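Geltska Kitchen Words

A small word list for people who cook in one language and read recipes in another. This page explains what is in the list, how it was made and what you should know before using it.

What is inside

The list has 1,322 entries in two files. The first file holds the names of foods, the second holds tools and actions, such as "to drain" or "to peel".
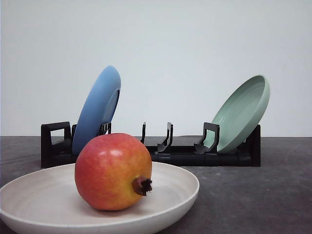

Every entry has a headword, a plural form if one exists, and a short meaning in English. Spelling variants are kept on the same line, separated by a semicolon.

Sources

Most words come from old household notebooks collected under the name Cherkaoui. The rest come from the Nullov market lists – these are shorter, but the handwriting is much easier to read.
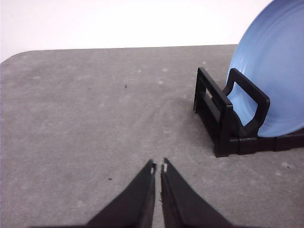 Reading time: 2 min

Known problems

56 entries still have no plural. Eight are marked "unsure" in the last column, please do not use them for teaching. The names of fruits are well covered, the names of fish are not. 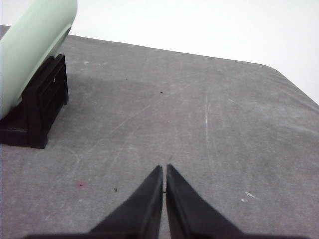 Words for measures were difficult for us. A "cup" in the notebooks is not always the same cup, so we give the word and leave the quantity empty.

Changes

19th November: the Lirnier spellings were added to the first file.
January: old column names removed.
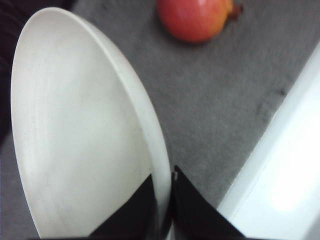
License

Free to copy and to change. Please keep the name of the list, and write to us if you correct an entry.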